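Why do we have thunder?

When a storm comes, you first see a bright flash. Some seconds later you hear a deep rumble. The flash is called lightning and the rumble is called thunder. They are made at the same moment, in the same place.

Inside a tall storm cloud, small pieces of ice bump into each other again and again. Each bump moves a little electricity. When there is too much of it in the cloud, it jumps. The air on its way gets very hot and pushes outwards very fast, and this push is the sound.

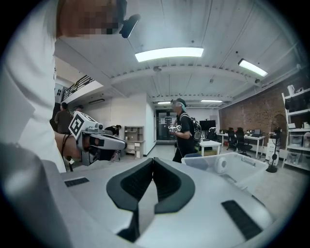 Indoors at Dahlgren. Photo: Usa Kaewkla

Light is so quick that it reaches you almost at once. Sound is much slower and needs nearly three seconds for each kilometre. So you can count the seconds after the flash and divide by three. If you counted to 22, the storm is a bit more than seven kilometres away.
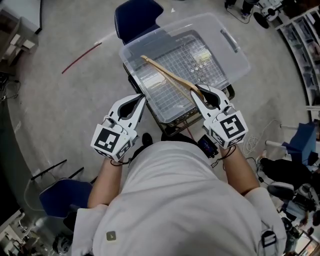 Dahlgren Science Club, Young Readers Group

Sometimes thunder is a short, sharp crack. Then the lightning was near. Sometimes it rolls for a long time, like a heavy barrel on a floor. A lightning flash can be several kilometres long, and the sound from the far end comes to you later than the sound from the near end.

If you hear thunder, go into a house or a car. Do not stand under a tree. 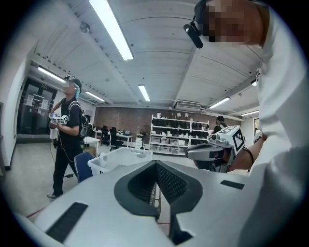
Can there be thunder when it snows?
It happens, but not often. Snow makes the sound softer, so you must be quite near to hear it.

Text: Helge Sandberg, 9 Oct 2006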